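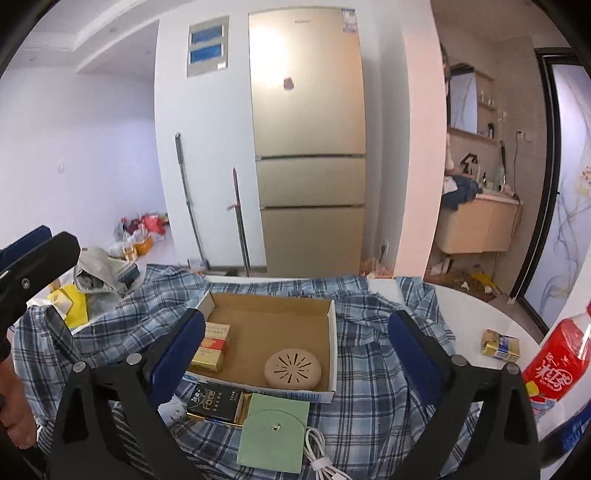 Two hand-held grippers at the table, with an open box laid out on a plaid shirt.

Bontu Kassa wants a robot arm that can tidy a tabletop. She has been building one at home since October with Athina Psarras, and most of the hours so far have gone into the fingers.

The project is called Narus. The arm is still in pieces on a shelf. What gets used every evening is a pair of grippers held by hand, with black fingers, dark blue pads and silver bolts at the pivots. One person works them the way the arm will someday have to, picking things up and putting them in a shallow cardboard box or taking them out again. Each pass is recorded, and the recordings become practice material for the software.

Kassa picks the objects for how badly they behave. A pack of tissues in soft plastic gives under the pads and slides. A small carton holds its shape but tips over when one finger touches first. A flat mint-green piece can be pinched only if a finger gets under the edge. The coiled white cable is the one Psarras complains about, because it never lies the same way for two passes.

They work on a folded shirt or whatever cloth is at hand. Kassa started on the bare white tabletop and found that her early software did well there and poorly everywhere else. Cloth bunches up and hides the bottom edge of a carton. She now changes the folds between passes.

By her log they had 151 usable passes at the end of the first month, and threw out 60 more. The usual reason was a hand moving too fast. "I'd grab the thing like I was late for a bus," Kassa says. She uses a kitchen timer now and allows 12 seconds for each pickup.

The pads took longer than she expected. Smooth ones let go of glossy packaging, so she went to ribbed ones and then had to work out how hard to squeeze. Too much pressure crushes the corners of a carton. She writes the good settings on masking tape and sticks the tape inside a cupboard door.

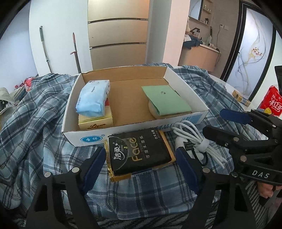 Tsehay Mersha thinks the pair should have put the arm together first. Hand practice is fine, Mersha says, but a wrist forgives a lot that a motor won't, and "you don't find out how much until the motor's bolted down."

Psarras agrees with part of that. She has ordered the shoulder motor, and they plan to mount it on a Friday, when both are free in the evening. Until then they are working on the cable. Kassa's current method is to take it by the bundled middle and leave the loose strands alone.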